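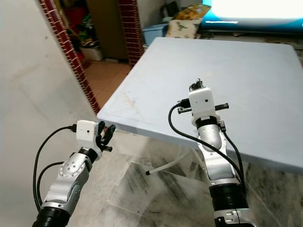 Changes to the Year 8 computing course

From January, Year 8 pupils at Steston will move from block-based programming to Python at the start of the spring term. Until now the change was made in Year 9. Manuela Pellegrini has rewritten the scheme of work, and the first unit covers variables, input and output, and simple conditions. Loops follow in the second unit.

The editor is Naltonel, which runs in a web browser and needs no installation. It works on school machines and on most home computers, but typing code on a phone is slow and we do not recommend it. Work is saved to the pupil's school account every 2 minutes. Files are limited to 2000 lines, well beyond anything the course requires.

Logins have been issued to 236 pupils. Passwords are set at first use and must differ from the one used for email. Forgotten passwords can be reset by Boonmee Chuensuk in the computing office at morning break.

Homework will be one short exercise a fortnight. Pupils are asked to submit programs that do not run as well as those that do - the error message should be pasted in as a comment at the top. Marks are given for the test table as well as the code.

Block-based projects from Year 7 will stay available to read and copy until the end of the summer term. Pupils who want to keep them should export them before then.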